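Plemimow Community Help
Category: Events and Visits
Open day at the Onirden automation lab: what should a school group expect from the simulated session?

Question

Our school has been offered places at the Onirden open day in May. The group would consist of 13 students, aged 14 to 16, accompanied by two members of staff. The invitation states that the morning demonstration is given in simulation and that the robot arm itself is shown only after lunch. A sample view from the simulated session was enclosed and is reproduced with this question.
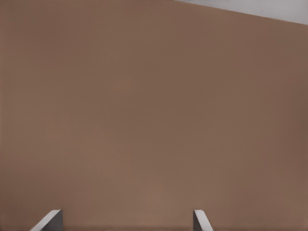
Simulated view from the gripper, fingers open over a plain brown surface.

I would be grateful for guidance on two points. First, is the simulated portion suitable for students with no programming experience? Second, are visitors permitted to operate the controls, or do they observe only? The school must return its forms before the end of the month.

Posted March 2025

Answer 1 (accepted)

Our department attended the previous open day with a group of similar age. No programming experience was required. The presenter displayed the gripper view on a large screen beside a wider view of the whole arm, and students were asked to judge when the fingers were in the correct position before the next command was given. Several found the close view difficult to read at first. With a plain surface there is little to indicate distance, and it is advisable to request that both views remain on screen throughout.

Visitors were permitted to use the controls in the simulated session, in groups of 4, for one short turn each. The afternoon session with the physical arm was observation only, from behind a marked line. Closed shoes were required for that part and two of our students had to sit it out. Please confirm the current rules with the visits desk, as the program may have been revised.

Travel should also be considered. The Jenkins building has no parking for buses. Ours waited at the Plustis lot, and the walk took longer than the printed directions suggested.

Answer 2

The event is large. The notice posted after the last open day gave attendance as 368, and the morning sessions were full. Schools should reserve a time slot in writing.

Answer 3

I attended as a member of the public and cannot comment on school groups. The simulation was clear, although the sound in the hall was poor. Lunch is not provided.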